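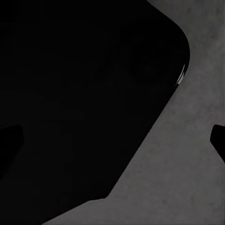 **Teleoperated demonstration** is the practice of showing a robot a task by driving it through the motions yourself, from a distance, while everything it sees and does gets recorded. Its close cousin, *kinesthetic teaching*, means grabbing the arm and pushing it around by hand. I've done plenty of both, and I like the first one better, so take this entry with that in mind!

## How a session goes

The operator holds some sort of controller (mine is a secondhand Ladefoged, a bit stiff in the left trigger) and the arm follows along. Each run from start to finish is called an episode. At Monddale we saved 203 episodes of one pick-and-place task in July, all of them in simulation, and threw out 17 where I'd wandered off or let go too early. Jolene Trevaskis, who taught me the job, keeps a few of her own bad runs on purpose – she likes a policy to see somebody recover from a mistake.

## The wrist view

Most setups record at least one camera mounted near the gripper. It takes getting used to. The robot's own hardware can hog a huge part of the view, and the fingers come in from the sides, so you learn to steer by the gap between them.

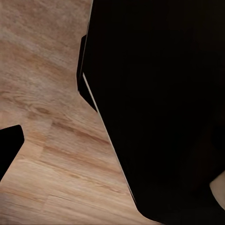 My own habit is to go slowly for the last little stretch and hold still for a beat before closing. Beginners tend to rush that part (I sure did), and the recordings end up with a twitchy approach that the learned policy copies faithfully.

## By hand or by remote

Pushing a real arm by hand gives you a wonderful feel for contact, but your own hands and sleeves can land in the footage. Remote control keeps you out of the way, and it's the usual choice in simulation, where there's no arm to grab. The price is touch: without force feedback you're judging everything by eye.

## Terms

- **Episode:** one recorded attempt.
- **Policy:** the thing that learns from the episodes.
- **Replay:** running the saved commands back. The Prarnberg notes we use at Monddale call this an "echo," and I still mix up the two words.

*Last revised 22 September 2024.*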